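Ticket 1886 – Save file does not load after chapter 2

Game: Sarkorska
Status: Open, waiting for reporter
Opened by: Letay Mekonnen

Hello, thank you for the game, I enjoy it very much. I have a problem with my save since the July update. When I press Continue, the loading bar goes up to 20 percent and then I am back in the main menu. There is no error message.

What I tried already:
Restarted the game and the computer.
Verified the files in the launcher, everything was reported as good.
Turned off the cloud save and loaded the local copy. Same result.
Started a new game. This works, and I can save and load in chapter 1 without trouble.

The broken save was made in the Claeys house, directly after the talk with the doctor. I had the Multine mod installed before, but I removed it in the same week – maybe this is important. An older save from the garden still loads, but it is four hours behind and I would prefer not to play them again.

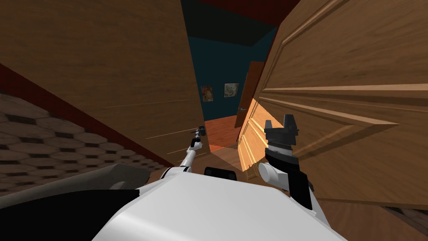

Cengiz Coşkun replied that the mod was the most likely cause, as it writes its own items in the inventory and the game stops when it cannot find them. He asked for the log file and for the save itself, and wanted to know if the mod was removed before or after the last save.

I removed it after the last save, I am sure of this. The log is attached. Near the end there is a line "item id 2000 not found, inventory aborted", and after it nothing more.

Update, Tuesday: I installed Multine again, the same version as before, and the save opens now. I dropped the two mod items in the kitchen, saved in a new slot, and removed the mod again. The new slot still goes back to the menu, with the same line in the log. So I think the items stay in the room – not only in the inventory.

Is it possible to clean the save with the Vimorura editor? I did not find the room data in it. I keep a copy of both slots if you need them.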